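Visit report: Vomness open day, Janier site
Tue 13 September

The ground floor was given over to conveyor sorting, which has been covered often enough elsewhere. I went for the second floor, where the Plistier group works on household chores: clearing a table, putting groceries away, loading a dish rack. Most of the development is done in simulation, and visitors were shown the simulated table first, from the gripper's own viewpoint.
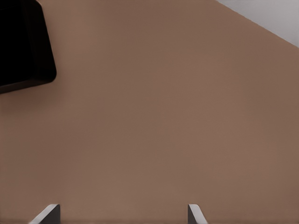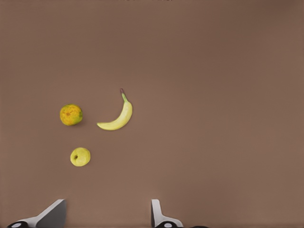
Two fingers and a brown tabletop, with the fingers apart in both views.

Uchida asked whether any of it would hold up in a kitchen where people were cooking at the same time, and said that a machine that needs the room to itself is a dishwasher with extra steps. The presenter's answer was that shared kitchens are outside the present project. Uchida was not satisfied with that and raised it again at the end.

The group's position on fruit is fairly cautious. A banana, an orange and an apple look like an easy set, but they ask for different things. The banana has to be approached across its width, and the angle of the wrist must follow the curve. The apple and the orange can be taken from nearly any side, but both roll if one finger arrives before the other. Grip force is the remaining problem. In simulation a fruit does not bruise unless somebody writes a bruising model, and the group has written one only for bananas.

The figures on the wall chart were as follows. The current controller was run on 477 simulated pick attempts with fruit, of which 320 ended with the item in the bowl. The same controller on the physical arm downstairs managed 195 from an equal number. The chart did not separate drops from missed grasps, and I could not get a breakdown on the day. I would want one before drawing anything from the gap, as a missed grasp costs a few seconds and a drop costs an apple.

Speed was discussed less than it should have been. The physical arm took three minutes to move a small bag of groceries to a shelf, with a pause before each item while it planned. A person does this while talking on the phone. On a shop floor the comparison is kinder to the machine — restocking produce at night has no customer waiting — and I suspect that is where this work will be used first.

Dishes are further behind. Plates went into the rack well when they were spaced out, and badly when stacked. Cutlery was not attempted. Wiping down the table is planned for March, starting with dry crumbs.

Practical notes for anyone going to the next one: the second floor tour fills up early, the stairs are at the loading bay end, and the handout has the chart but leaves out the grip force settings. I have written to ask for them.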